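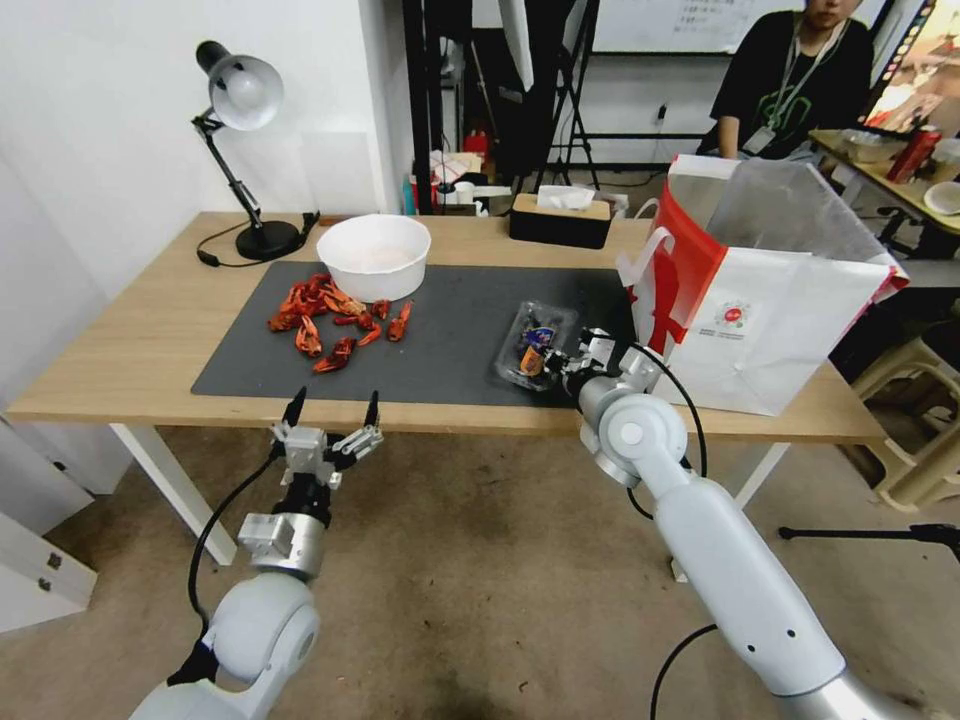
Print this page
E-mail this page

Eating crayfish at a desk, how do I keep the mess and smell down?

I live in one room and the desk is the only table I have. Every so often I bring home a bag of cooked crayfish from Catacutan and eat them there. I have a big dark gray desk mat, a paper bowl for the shells and a box of tissues. By the end there is juice on the mat and the room smells until the next evening. Last time I put the crayfish straight on the mat, which I will not do again. The mat is from Trokau and the label only says "wipe clean." Can I wash it properly? And is one bowl enough, or is there a better way to set this up?

Posted by Fondard, Mar 12, 2019

zodo_kitchen
Take the mat off before you start. Most desk mats have a fabric or textured top and the spicy oil gets down into it. Put down a trash bag cut open flat, then a few sheets of newspaper on top. When you are done you roll the whole thing up from the edges and it goes in the trash.

One paper bowl is not enough for shells. Heads and claws take up a lot of room. I buy 6 pounds for two people and we fill a mixing bowl. If you have a paper shopping bag, put a plastic bag inside it, fold the top over the edge and stand it on the floor next to your chair. Paper alone gets soft at the bottom.

Tie the bag and take it out the same night. Shells left indoors smell much worse by morning. If you can't get to the trash, put the tied bag in the freezer until pickup day.

For the mat, test a corner first. If the color holds, use lukewarm water and a drop of dish soap with a soft sponge, then go over it again with plain water. Lay it flat to dry. Don't put it back on a wooden desk while the underside is damp. I did that in November and the finish has a pale patch now.

deskdiner23
just eat them over the sink

tidewater
I agree about taking the mat off. Also move the lamp cord out of the way, and the tissues too, unless you want fingerprints all over the box. Keep a damp cloth by you instead. Tissues stick to your fingers.

For the smell, open the window before you begin and leave it open after. Wipe the desk with soapy water, dry it, then wipe it once with a little white vinegar on a cloth. Rub your hands with cut lemon and wash them with soap. If you get seasoning packets with the order, open them over a plate. The powder kind goes everywhere.

Print this page
E-mail this page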